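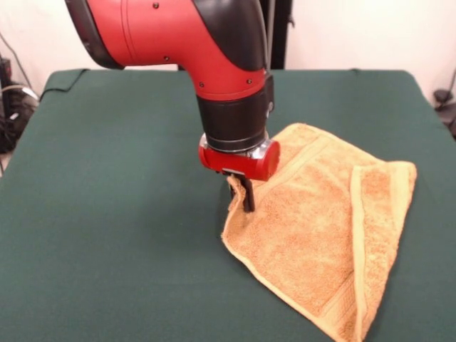

Orange terry towelling on a green cloth.

Aug 12, 2020
By Ivar Ekström

Fagerlund opened its weaving mill to visitors for two afternoons this summer and I went on the second. You book a slot, park behind the dye house and get a pair of foam earplugs at the door. Groups are kept to six.

Åsmund Rønning took us round. He started in the yarn store, where cones of cotton stand on pallets up to the windows, and went on to the warping room. It takes most of a day to set up one warp, he said, and a bad knot there can cost them a morning later on.

The looms are in the long shed by the river. Only three were running and it was still too loud to talk. Terry needs two warps, one held tight for the ground and one left slack, and the slack one gets pushed up into loops. I had read this before but never followed it until I saw it done slowly on the old hand loom in the corridor.
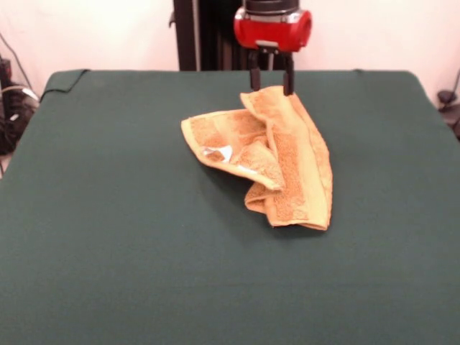 Looped pile, with smoother woven bands along the edges.

After that came dyeing, which we saw through a window, and hemming, where we could stand close. The tour lasted about 50 minutes.

The shop sells seconds by weight. I bought two bath towels and a bag of offcuts for cleaning the bike. Coffee was in the old canteen – fine, but cash only.

The next open days are in January. Wear flat shoes, the yard is cobbled.

Comments

Yogesh Agarwal
Do they let children in? Mine are 6 and 10.

Ivar Ekström
There was a boy of nine or so in our group. I'd ring and check.

Ebbe Dalen
My aunt worked in the hemming room there. Good to hear the hand loom is still in the corridor.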